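August, notebook, front hall and mezzanine

Started at 7 with the lights. Teguh Menon wants the hall sorted before the Dedwood shelving arrives, so I went over it with the old floor plan and a pencil. The plan is out of date. It has no partition wall on it, and the stairs are drawn on the wrong side.

Daylight from the tall windows is strong enough in the morning that the round ceiling lights could stay off until the afternoon. Under the mezzanine it is another matter. The recessed lights there are small and the space needs them all day. Meter reading on the floor by the sofa was 494 lux, under the balcony 136. I would put the reading table out by the glass and keep the space underneath for storage.

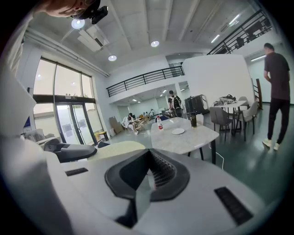 The strip lights up by the railing are on their own switch, which I had forgotten. Labeled it. Teguh thinks we should paint the partition a darker color to cut the glare. I'd rather try a pinboard first -- the notices on the entrance doors could move there and we'd get clear panes back.

Railings: black paint is fine, no need to redo it. Asked Bachmann for a price on a kick plate along the mezzanine edge, 15 meters. Renorix quoted last year but the sheet is missing from the folder.

Sofa stays where it is for now. Vent wants cleaning, and the long ladder is still over at Rustimport -- Teguh to call them.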